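Section 4: Setting up the oven for the first time

By now you should have the box unpacked and the leaflet from Stoica tucked away in a drawer somewhere. I wrote this part after setting up a countertop oven in three different kitchens, and I've made most of the mistakes already, so feel free to skip them.

Before you start

Pick your spot. You want a flat, steady surface near a wall outlet, and you want room to breathe on all sides. I leave a hand's width at the back and a bit more on top. Don't push it under a low cabinet (I did this in my first apartment and the paint on the underside went brown).

CAUTION: Plug straight into the wall. No extension cords, no power strips, and please don't share the outlet with the kettle.

First run, with nothing inside

1. Take out every scrap of packing. Check under the racks and behind the crumb tray, where there's usually a bit of cardboard hiding.

2. Wash the racks and tray in warm soapy water and dry them well. Wipe the inside with a damp cloth and let it air out with the door open.

3. Slide everything back in. The tray goes at the very bottom, under the heating elements.

4. Open a window, turn on the fan if you have one, and set the dial to 400 degrees.

5. Let it run for 20 minutes. It will smell, and you may see a little smoke. My first one smelled like a hot hair dryer!

6. Switch it off, unplug it and leave it alone until it's completely cool.

Note: If the smell is still strong the next time you turn it on, do steps 4 to 6 again. Two rounds has always done it for me.

Where the racks go

Most of what goes wrong with these ovens comes down to rack height. Toast and anything with cheese on top wants the upper slot, cookies and small cakes want the middle, and a chicken thigh or a dish of potatoes does best down low. If you've got two racks you can cook on both, but swap them halfway — the top one always gets ahead. 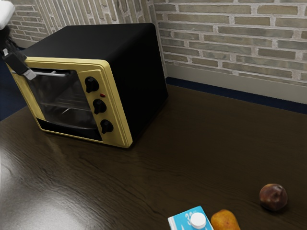 Delali Sowah wrote in to say that swapping halfway never worked for her with cookies, and that she gets a more even batch by baking one rack at a time and keeping the second tray of dough in the fridge. Fair enough. I tried it on a batch of ginger snaps and they did come out flatter on the bottom and less dark at the edges, so if you have the patience, do it her way.

Checking the temperature

7. Buy a cheap oven thermometer and hang it from the middle rack.

8. Set the dial to 350, wait 13 minutes, and read it through the glass. Opening the door dumps the heat and you'll have to start over.

9. Write down the difference on a piece of tape and stick it inside a cupboard door. Mine runs hot, so I just turn the dial down a touch for everything.

CAUTION: The glass and the top both get hot enough to burn. Keep bread bags, dish towels and mail off the top, even when you think you're only making one slice of toast.

Cleaning is in Section 5, but empty the crumb tray tonight if you've already made toast.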